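3.2 Superfície de apoio, suporte vertical e gorro
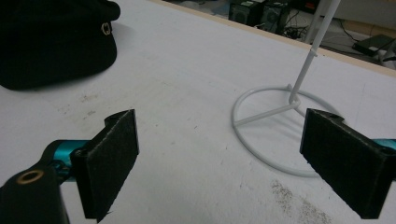
O segundo conjunto de ensaios incide sobre a arrumação de peças de malha em suportes de base aberta, tarefa corrente em pontos de venda de pequena dimensão e pouco tratada na literatura sobre organização de bancadas. Foram consideradas 126 sequências, recolhidas nas instalações de Bralbridge, nas quais o participante parte de um gorro pousado sobre o tampo e o coloca no topo de um suporte vertical. A Figura 4 reproduz uma configuração de trabalho com os dois elementos sobre a mesa.

Figura 4. Gorro preto de malha e suporte metálico branco sobre tampo branco.

O suporte pertence à classe que designamos por B2 (base em anel, haste única). A base é um anel circular de arame assente no tampo, ligado ao centro por um raio retilíneo do qual parte a haste fina vertical. A haste apresenta um pequeno colar ou junta a certa altura, detalhe relevante para a anotação por introduzir uma descontinuidade no contorno. Nos suportes de base cheia, classe B1, a área de contacto é delimitada por uma aresta contínua e opaca; na classe B2, o interior do anel deixa ver o tampo, e a sombra projetada pode ser confundida com o próprio arame quando ambos correm em paralelo. O protocolo manda, por isso, anotar o anel pelo contorno exterior e tratar a sombra como parte da superfície.

A escolha de um tampo branco agrava esta dificuldade, uma vez que suporte e fundo partilham a mesma cor. A superfície é mate e não foi limpa entre sessões. Manchas cinzentas ténues, pontos escuros dispersos e resíduos acastanhados de aspeto poeirento foram mantidos e registados como marcas de uso — a limpeza prévia, adotada na fase piloto de Ploddale, produzia condições sem correspondência com uma bancada em serviço. As marcas com extensão inferior a 18 mm não recebem etiqueta própria.

O gorro coloca um problema distinto. Trata-se de uma peça preta, de corpo macio e arredondado, com um pequeno anel ou ilhó metálico prateado fixado na parte lateral. O contraste com o tampo é elevado e a segmentação do contorno não oferece dificuldade, mas a orientação da peça é ambígua quando a malha se encontra pousada sem forma definida. O elemento metálico serve então de referência: a sua posição relativamente ao corpo do gorro foi anotada em todas as sequências em que se encontrava visível. Nas 17 sequências em que ficou oculto, a orientação foi classificada como indeterminada e excluída da análise da Secção 4.

Os objetos situados para além da aresta do tampo não foram removidos nem cobertos. Na Figura 4 distinguem-se, no chão, duas torres de computador pretas, lado a lado, e cabos escuros emaranhados. Estes elementos recebem a etiqueta única «fundo» e não entram no cálculo da ocupação da mesa, definida como a razão entre a área projetada dos objetos apoiados e a área útil do tampo.

A anotação seguiu o guia Lullow, na versão revista por Tomos Gough, e totalizou 1.025 contornos. Os casos de desacordo entre anotadores concentraram-se na junção entre o raio e o anel — ponto em que o guia não especificava a que segmento atribuir o nó. Adotou-se a atribuição ao anel.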